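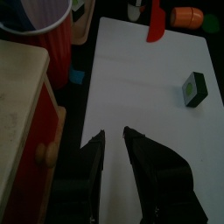 *Red toy knife at the top, little block with a green dot.*

# The Skilto Tape

Ajith Panicker got the last seat. Row three, aisle, spring gone in the cushion. Friday, late show, the Hirkside Regal, rain coming in under the fire door.

Skilto. 62 minutes long. Banned, then lost, then found in a lock-up with somebody's lawnmower. So the poster said. He'd seen every scary film going by then and slept like a baby after all of them. His sister cried at the adverts. Him, nothing. Not a flicker.

Lights down. No trailers. A hum.

A corridor on the screen, bad carpet, a door at the far end. Title card, then the corridor again. Two minutes of it. Someone behind him opened crisps and somebody else told them to stop.

Then the door was closer. Hadn't seen it move.

He grinned in the dark. Good. Come on then.

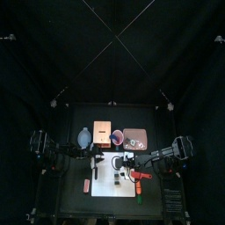
## Reel two

Same corridor. There was a man in it now, back turned, grey coat. A woman's voice reading out names, flat, like a register. Abbott. Carrow. Hemedent. A long gap after each, as if she was waiting for a yes.

"Nseir," she said.

"Here," said someone in row one.

A few people laughed. Ajith laughed. Plant, obviously, they did that at these things, paid some student to scream at the right bit. The man in row one got up and walked out past the screen, through the curtain at the side. Didn't come back. The names went on.

More of them answered. Calm voices, ordinary, the way you'd answer at the dentist's. Seats flipping up. Feet on the steps. He wanted to turn round and see how many were left but his neck wouldn't have it.
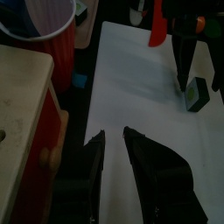 The man in the coat was at the door by then, hand flat on it. Heart going. Actual heart, actual thump, he could feel it in his teeth. All those years of wanting it and he wanted it to stop.

"Osgood," said the woman.

Yes, from the back. Seat. Feet.

Alphabetical. He worked it out far too slowly. Got his coat, got one arm in, couldn't find the other sleeve. The aisle was right there. The exit sign was right there, green, buzzing, and underneath it bad carpet, a lot of it, much more then he remembered walking in on.

The woman breathed in.

He put his hand over his mouth. Pressed hard. Both hands.

"Panicker," she said.

And his own voice, nice and clear, from up on the screen.

"Here."

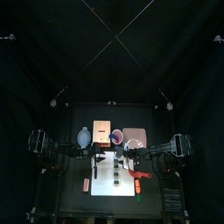 *Black tabletop, black fabric walls, crossed wires overhead.*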